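Mamo blanket notes – README

What's in the folder

Hi, I'm Natalia. I keep these notes on folding and sorting soft things, mostly throws, towels and big white cloths, because I got sick of guessing which ones were a pain to deal with. Numbering starts at 7 (the first few notes were rubbish and I binned them). Pictures sit in with the text.

Plain white stuff goes first. It's harder than it looks! With no pattern to follow you lose track of which edge you're holding, and I've turned the same cloth round three times before finding a corner. 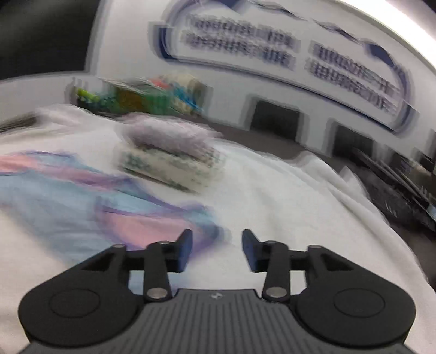
I write down the colour, the feel and how badly it bunches. Veikko wanted thread counts too, but I can't be bothered, so there's a blank column if he ever gets keen.

Patchwork and fleece get their own tag, "patch". Pink and pale blue panels are a real help when you're lining up halves – the stitched borders do most of the work for you. Fleecy ones puff up again if you fold them too tight, so I go loose and fix the corners last.

Snacks, cords and other odds and ends get tagged "extra". I don't clear them away first, as my favourite spot for folding is never tidy anyway.
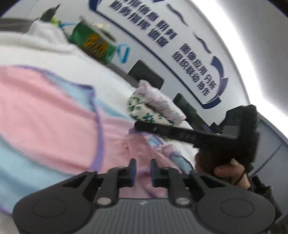
Things I still need to fix

Note 294 is in there twice. Note 516 says "grey towel" and should say "beige". If you spot others, tell me or Veikko.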